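Valentyna Tkachuk
Thread, April

1/ I've spent the past few weeks swapping grippers and controllers on our two-arm bench. A few people asked for notes, so I'm putting them in one place. Same arms throughout. Two grippers, two controllers, one overhead camera.

2/ The grippers are the Dornuta parallel one and the Panbridge parallel one. Both are two-finger, both electric. The Dornuta has a longer stroke. The Panbridge closes faster and weighs less, and you notice that on an arm this size when it's fully stretched out.

3/ The controllers are the Declercq box we already had and the Grekitz one that came in last month. The Declercq needs its own setup tool, which only runs on one of our laptops. The Grekitz has a web page. I prefer the web page.

4/ The test is dull on purpose. Pick a soft cylinder out of a group, lift it, set it down upright somewhere else, go home. 50 picks with the Dornuta, 50 with the Panbridge, then look at the misses.

5/ I started with foam blocks and dropped them after a morning. They spring back, so a bad grasp looks like a good one. Toilet paper dents and stays dented, and you can see afterwards where the fingers went and how hard they closed.

6/ Wrapped rolls are also slippery in a useful way. The plastic slides over the paper, so if you only hold the wrapper, the roll drops a little on the way up. The force reading looks fine the whole time. Don't trust it alone.

7/ Dornuta first. It missed 13 of 50. Most of those were the approach, where one finger landed on top of a neighboring roll and never got down into the gap. The fingertips are thick. With a roll standing alone it was fine.

8/ I could have fixed that by spacing the rolls out, but the job we want this for has things packed together, so I left them close.

9/ The Panbridge has thinner tips and got between rolls more often. I don't have a clean number because I changed the closing speed partway through, which was my mistake. I'll rerun it before I quote anything.

10/ What I can say is that at full speed it knocks the roll sideways before the second finger makes contact. At half speed it doesn't. We have no reason to run it at full speed, so half it is.

11/ Rim grasp or body grasp? I tried both. Going down over the rim takes less room, and you can do it from straight above. Around the body holds better but needs space on both sides. In a cluster the rim is usually what you get.

12/ Controllers. The Declercq was steady and I have no complaints once it's running. Getting it running is the problem – the order you power things up matters, and the manual has it wrong for two arms.

13/ The Grekitz came up on the first try. It did drop one arm twice during long runs. I found a loose connector, reseated it, and haven't had it since. I'm not blaming the controller yet.

14/ Cables took more of my time than either box. Each arm has one running down from the gripper, and it needs enough slack for the wrist to turn without pulling. Too much slack and it drags through the workspace. Mine are loose loops for now.

15/ This is the current layout, both arms over the mat with the rolls between them.

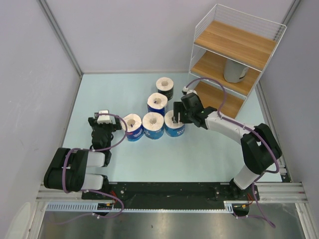 Five rolls, two arms. Right gripper down at the rim, left one open beside the front row.

16/ Someone asked why bother with two arms for this. For single picks you don't need the second one. It's for the next part, where one arm steadies a neighbor while the other lifts. I've only tried that by hand-guiding so far.

17/ Camera note: overhead is good for finding the cores and bad for judging height. A dark wrapper was also harder for it to find than a blue one. I raised the exposure and that mostly took care of it.

18/ Next up is a long run of 2,000 cycles on the Panbridge with the Grekitz, same rolls until they fall apart. I want to see finger wear and whether that connector stays put.

19/ If you've run the Declercq with two arms and have a power-up order that works every time, please send it to me. I'll post the Panbridge rerun in this thread once I have it.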